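Cekirura – Gallery

Cekirura is a small arm project I run out of Gachanja, a shared workshop with two benches, a drill press and a lot of shelving. The aim is an arm that can pick up light household things and put them back down without knocking over what stands next to them. The page has two pictures from the simulated side of the build, with notes on what is going on. Pictures of the real bench are on the parts page.

I work in the simulator in the evenings and at the bench when there is space. The software is called Plinivix. One of the other members wrote it and still maintains it, and it is good at rooms. You pick walls, a floor and fixtures, drop in objects from a library, put an arm on something solid and save the lot as a layout. I have 16 layouts saved so far. Eight are kitchens, five are desks and shelves, and three are bathrooms. Both pictures come from the second bathroom.

The bathroom layouts are the ones I learn the most from. There is very little room for the elbow to swing, the flat surfaces are narrow, and the things people leave on them tend to be tall or round. A kitchen counter gives you space to come in from the side. A bathroom mostly doesn't. 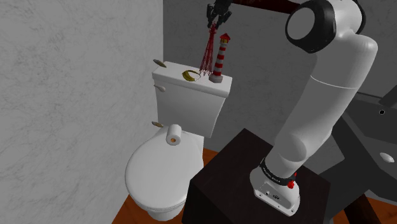

Base height was the first setting I had to get right. On the real bench the arm is bolted to a steel plate, and the plate sits wherever there is a free corner, so I never thought much about it. In the simulator you have to choose. My first try had the base on the floor, and the arm spent most of its reach just getting up to the work. Putting it on top of the dark cabinet fixed that. From there the forearm can come across over the toilet tank with the gripper pointing down, and the banana and the striped lighthouse on the lid are both under it or close to it. The cabinet takes up a lot of floor, and in a real bathroom you would be squeezing past it, but for this layout I only care about the reach.

Some notes on the setup, for anyone trying the same thing:

The cabinet is a fixed object. If you leave it movable in Plinivix it will creep when the arm speeds up, and you will spend an evening looking for a fault in the joint settings. I did.

Joint speed is held low. I set it to match the real arm, which is slow on purpose. The shoulder motor gets warm after 13 minutes of steady work and I don't want to train habits in the simulator that I can't use on the bench.

Wall contact counts as a failure. So does touching the vanity. This sounds strict but the real arm has a printed cover on one joint that cracks if you look at it wrong, and I have already replaced it twice.

The lighthouse is from the object library. I picked it for its shape. A straight-sided tower is an easy grip if you come down on it squarely and a bad one if you are off by a little, so it shows up errors quickly. The banana is also from the library. It is the hardest thing in there to pick up from above, because the right place to grip it depends on which way it is lying.

I run each layout in batches. A batch moves the objects a short distance, turns them, and tries the pick again from the same starting pose. I have done nearly 1,000 attempts across all the layouts. I keep the log as a plain spreadsheet with the layout name, the object, the result and a column for comments. Most of the comments say "too fast" or "wrong angle."

The fingers needed the most changes. The gripper on the real arm is a Fumisik kit, two fingers driven by one small servo, and it came with flat plastic pads. Flat pads are fine for boxes. For anything round they touch in one thin line and the object turns in the grip. I glued on strips of rubber from an old inner tube and that helped a good deal. The simulated pads have a friction value in place of rubber, and I raised it until a short cardboard tube behaved the same way in both. That took longer than building the gripper did.

Mwanaisha Rashidi did the wiring on the real arm and has also been through all of the bathroom layouts with me. She thought my objects were too far apart. With plenty of space around everything, a sloppy approach still works and you never find out it was sloppy. She was right, and crowding is now something I set for each layout, with tall things standing close together on the same surface.

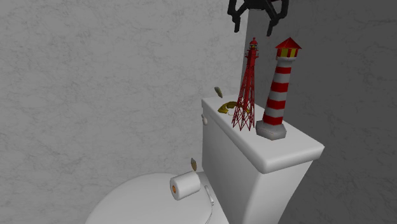

Open gripper over the tank lid, with the red lattice tower on the left and the striped lighthouse on the right.

The lattice tower is a good test for a different reason than the solid one. It is mostly gaps. A finger that comes in at the wrong height can slide into the frame where it should be closing on the outside, and then the whole tower goes with it when the arm backs off. I had to switch it to the detailed collision shape, which makes the simulator run slower. With the simple shape the software treats the tower as a solid block and the test is worthless.

The gray base on the striped one is wider than the tower, so a low grip is out. I aim for the red and white bands and stay below the lantern. On the lattice tower I aim high, where it gets narrow.

Things still to do on this layout:

Get the depth camera settings to match the real camera. White surfaces are giving me trouble on the bench and I would like to see the same trouble in the simulator.

Try a set with the toilet paper roll as the target. It is a good size for the Fumisik fingers when they are fully open, but only just.

Fix the two tan wall pieces to the left of the tank. They are meant to be hooks. I want to be able to hang something on them and have the arm take it off.

Write up the friction values properly. Two people at Gachanja have asked for them and I have been reading them off a sticky note.

The real arm is apart on the bench until the new shoulder bracket is printed, probably some time in January. The layout files are on the shared drive in the Cekirura folder, and anyone at the workshop can open them in Plinivix. Please save under a new name if you change anything.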